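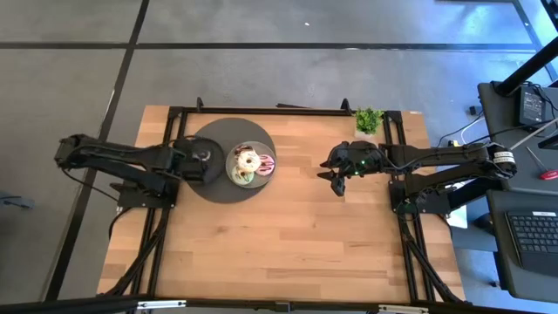
Can a robot clear the coffee table yet? Sort of, and slowly

12/10/2021

I spent a morning at Trisgate's workshop in Gostwood last week watching two robot arms deal with plates and donuts, and I came home with opinions (and, yes, hungry).

The setup is pretty plain. One arm on each side of a wooden table, a gripper on each, a dark plate, a gray placemat and a smaller plate with four donuts piled on it. There's even a little potted plant near the back, which I liked more than I probably should have. The job the team calls Hulia is basic table work: pick up a plate, move food from one plate to another, put things back where they go. You or I would do it while talking on the phone.

The arms don't. A single donut transfer took 47 seconds on the run I timed, and that was one of the good ones! Frosted donuts are a rotten thing to hand a machine, if you think about it. Squeeze too hard and the icing goes everywhere, squeeze too lightly and the thing drops on the floor. Plates are their own headache, too – the gripper has to get hold of a thin rim without tipping whatever is sitting on top.

I saw six tries at moving a donut while I was there. Four went fine, one donut got dented and one landed icing side down. The team seemed happy with that. Back in September, they told me, the arms were still missing the plate altogether on a lot of runs, so four decent ones in a morning felt like a step up to them.

Now, the shop-floor side. Magnusson, the bakery supply company that's paying for part of the work, doesn't care much about anybody's coffee table. What they want is something that can plate up trays for store displays, and they say it would have to handle 300 pieces a day before they'd even talk about putting it in a shop. At the speed I watched, with no breaks and no dents, the arms could get through that in just under four hours. So it's not a crazy number on paper. The trouble is the dents. A bakery clerk who dropped one donut in every six would be looking for other work pretty fast.

And would I want one at home? I asked myself that the whole drive back. My table is never that tidy, for starters. There's mail on it, and a kid's shoe, and usually a mug I forgot about. I'd pay good money for something that could handle the mug. But I'd have to clear off the shoe and the mail first, and by then I may as well carry the mug to the sink myself.

Trisgate plans to move on to bowls and cups next, then soft bread rolls. They've said I can come back when the cups start, and I'm going – probably after breakfast this time.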